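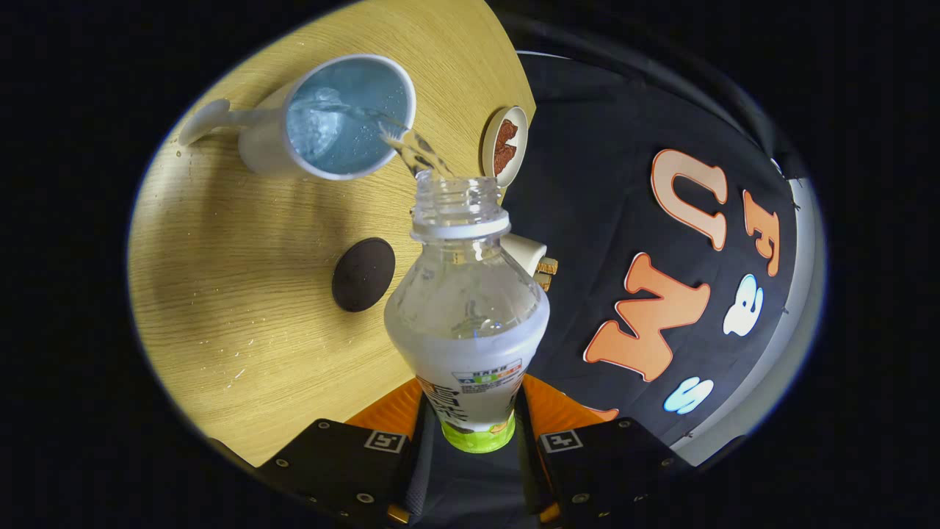

October, 3:30 pm

Pouring water from bottle to white mug, round wooden table. Stream lands well but the wood keeps getting spotted – keep paper towels on hand and dry the top between pours. Stop well below the rim.

Coaster stays on the table, mug goes on it at the end. Leave the small dish where it is so the layout matches the Tidley sheet.

Sólveig Eskildsen wants 30 pours by tonight, then 2 more mugs from the Gallo box. Ask her about the bottle refills.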